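Peel-and-stick brick panels behind a kitchen counter: is "no prep needed" true?
Posted in Walls & Surfaces

Wanpen Paisan
I'm looking at covering a tired painted wall behind the counter with those stick-on panels printed or molded to look like brick. The seller, Nikari, says they go over anything, need no prep, and come off clean when you move out. All three claims sound too good to me. I rent, so the last one matters most.

The wall has semi-gloss paint on it, put on by the landlord in February. It meets another wall at an inside corner, and that's the part I can't picture going well. I've read the product page twice and it says to "trim as desired." Trim how? Has anyone lived with this stuff for longer than it takes to write a five-star review?

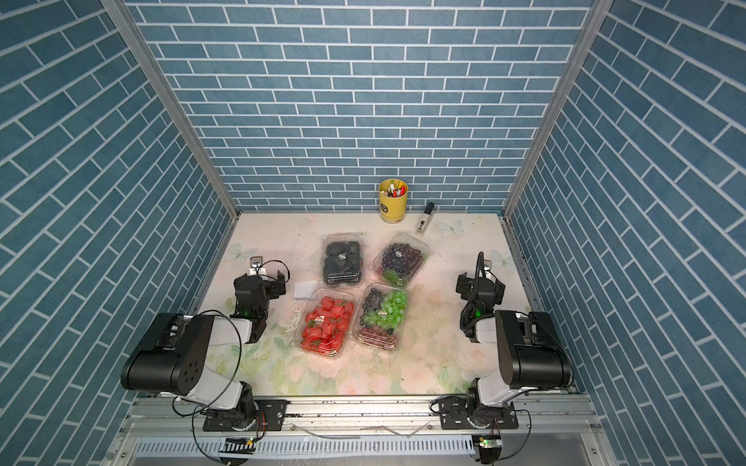
I'm leaning toward a blue with white grout lines, if color makes any difference to how badly the seams show. I also have a patterned vinyl cover on the counter that I'd like to keep, so please don't tell me to rip everything out and tile it properly.

Auður Thorlacius
I don't believe "no prep" for any adhesive product, and I've used two brands of these. Wash the wall with dish soap, rinse, and let it dry overnight. Grease you can't see is what makes the bottom edge curl. Also, fresh semi-gloss is the worst case for removal. Paint can feel dry and still be soft underneath, and the adhesive may take the top layer with it. Put up one piece somewhere hidden and leave it for 7 days, then pull it off slowly. If paint comes with it, you have your answer, and you've only spent the price of a sample.

For the corner, don't fold a panel around it. It will look fine that evening and then pull away into a hollow curve you can push in with a finger. Cut both sides square, butt them up, and cover the joint with a metal trim strip. Stimen makes one that takes a screw, which you won't want in a rental, so use double-sided tape and accept that you may have to redo it. 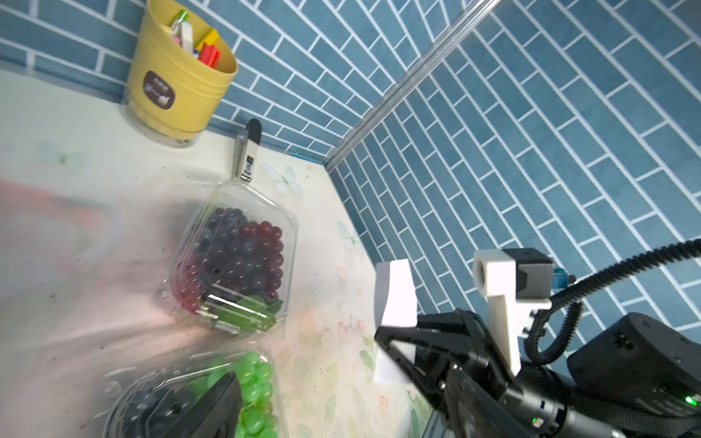
The bottom edge needs a thin bead of clear silicone, or crumbs and water will get behind it. Run masking tape along your vinyl first. I'd skip the matching "edge sealer pen" that Gallegos sells. I bought one and couldn't tell which half of the wall I'd used it on.

As for color, darker panels with white lines show a bad seam more, since the eye follows the lines. Start from the most visible end and hide your ugly cuts in the corner.

One thing the product pages are vague about is heat. If any of this is going behind a stove, look for an actual temperature rating. "Heat resistant" with no number tells you nothing.

Fimgate
we did ours in 2 hours on a Friday, no washing, still up. I think people overthink it. use a sharp blade though

Wanpen Paisan
Still up since when, Fimgate? Last Friday?

Auður, thanks. No stove on that wall, only the kettle. I've ordered a sample and will stick it inside the closet, same paint.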